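本站使用 Cookie 来保存您的登录状态和浏览偏好。继续浏览即表示同意。 [接受] [管理设置]

工单:夹爪往窄槽里插薄片,老是顶在槽口边上
提交:Hamidreza Daneshvar
一月
打印本页 | 用电子邮件发送

大家好,又是我。上次问限位开关的那个也是我,那个已经好了(线插反了,别笑)。这回的问题折腾了我好几个晚上,先把过程都记在这儿,哪位有空帮我看看思路对不对。

背景简单说一下:机械臂是在共享工坊里搭的,控制板是 Stutinix,夹爪连杆是 Catura 那套图纸改的,腕部装了个小相机。任务板是灰色的洞洞板样式,立着装,上面有窄槽座、方框和一个敞口的方盒。我现在只练一件事:夹住一根细长薄片,竖着从下面往上送,对准上排左起第二个槽座,插进去。听着很容易对吧!

现象:
夹取没问题,抬起来也没问题,快到槽座的时候薄片上端会往左偏一点,然后顶在槽口边上。力一上来 Stutinix 就报过载,自己停了。奇怪的是左边第一个槽座稍微宽一点,同样的程序跑过去基本都能进,所以我一开始认定是第二个槽太紧,还拿锉刀修了修槽口……白修了,照顶不误。

第一晚
重新做了手眼标定。标定板贴在任务板右边的方框上,采了 30 组姿态。软件给的误差看着挺漂亮,结果一跑,还是偏左。换了个起始位置再跑,偏得更多。当时挺泄气的,收工回家吃面。

第二晚
怀疑是视觉。任务板后面是铝型材架子,竖着一排带槽的条,灯一开反光特别亮,槽口识别的边缘一直在跳。我把顶灯关了,只留侧灯,边缘稳多了,检测框不抖了。可是插的时候还是偏!不过这一步没白做,至少偏得每次都一样了,之前是时左时右。

McPhee 工坊的 Imani Holloway 路过看了两眼,问我:你薄片夹紧以后有没有转?我说没有吧。她让我把速度降到最低,盯着指尖看。好嘛,合爪的最后那一下,薄片真的会拧一个小角度。下面拧一点点,上面就差出去一大截,薄片又长,怪不得。

第三晚
按这个方向查:
先看同步。左右手指一起动,用塞片量,右边比左边先碰到薄片。连杆上的螺丝我一颗颗拧过,其中 2 颗是松的,上了点螺纹胶。
再看指尖。右边手指的黑色指尖表面已经毛了,左边还算平整。我猜是前阵子夹铝件磨的。两边摩擦不一样,夹紧时薄片就被带着转。
夹持力从默认值降到 19,薄片没有滑,拧的角度小了不少。
最后在插入前加了一步:停住,腕部相机再拍一次薄片上端的位置,按偏差把手腕转回来,然后才往上送。

改完连跑了一轮,大部分能进,还有几次会在槽口蹭一下再进去,声音听着心疼。

还没解决的,想请教大家:
1. 指尖到底换什么材料好?我手头有 Skukanell 的软胶垫,贴上去倒是不滑,但夹细东西时会陷进去,薄片又歪了。有人用过薄一点的吗,还是干脆把指尖磨平,开一道浅竖槽?
2. 在槽口附近做小范围的来回搜索,用 Stutinix 自带的力反馈够不够?我看它的读数刷新有点慢,怕等它反应过来薄片已经弯了。

程序和标定文件都在工坊共享盘里,文件夹名叫"插槽_别删",要看的自己拿。求求了真的别删,上次那份就没了。

补充一条:有人私信问我是不是槽座本身装歪了。拿角尺靠过,上排两个窄槽座都是正的。右下角那两片斜着的板子本来就是斜的,是另一个任务用的,跟这个没关系。

状态:处理中(等指尖材料)

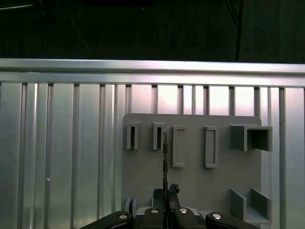 腕部相机画面:夹爪竖着夹住薄片,上端在第二个槽座的下方。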